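Speaker notes: "What did the students learn?" Handing things over, one semester on
Regional meeting of school robotics advisers, 2020-08-16
Slot is short. Skip the parts in brackets if the previous speaker runs over.

Slide 1. Title
Say who I am, say I advise the Flunadby robotics club and have a stake in it looking good. Ask people to keep that in mind.

Slide 2. The claim
Read the line from our own funding application aloud: "Students will teach a robot to work safely alongside people." Pause. Ask for a show of hands: who has written something like it? I have written it twice. I would like to know what it means before I write it a third time.

Slide 3. What the project was
The Jilel project. One task: a robot arm and a person pass a flat object between them. Students wrote the grip and release logic, picked the force limits, and kept the log. Work began in December. The arm came with a vendor library that does most of the hard motion planning, and I want that said early, before anyone claps.

Slide 4. The number everyone likes
527 logged handovers, 428 marked as successes. Leave it up for a moment.
Then ask what "success" meant. For the first stretch of the log it meant the card did not fall on the floor. Later the students changed it to mean the person did not have to tug. Both kinds are added together in the 428. I let that go into the club report and I should not have.
(If asked: no, we can't separate them now. The column was overwritten.)

Slide 5. Who was doing the adapting?
My main complaint about demos, ours included. People are very good at helping a machine. They slow down, they angle the wrist, they hold the card where the finger is going to be. Our students had done it hundreds of times and had stopped noticing. A visitor who walks up cold does none of this. We have only a handful of trials with strangers and they are the only ones I trust.
Proposal we rejected: 1,000 more trials with the same students. It would have told us how well the students were trained.

Slide 6. Handover at the exhibition
Let the room look before talking.
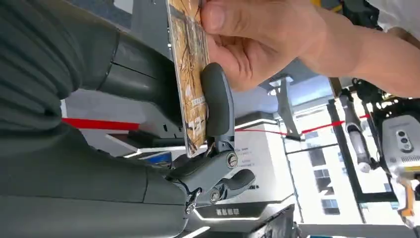 A printed card held between a person's hand and one finger of the gripper, exhibition hall.

Point at the gripper tip, low on the card, then at the hand coming from the top. Ask: which one is giving and which one is taking? Take two or three guesses. You can't tell from a still, and our log could not tell either, as it had no field for direction. A student spotted that, and it is the best piece of work in the project.
Mention the red tape behind. "Alongside people" looks different once there is a cordon in the hall.

Slide 7. What I would keep
The log, with the definition of success written at the top and dated. The stranger trials. The argument about force limits, which went on for weeks and taught more than the code did.

Slide 8. What I would drop
The word "teach" in the application. The totals slide. Judging sheets with 500 points and none of them for saying what failed.

Questions
Someone will ask about the Vonel curriculum. I have read it and have not run it, so say so and move on. Someone will ask for the code: sign-up sheet by the door.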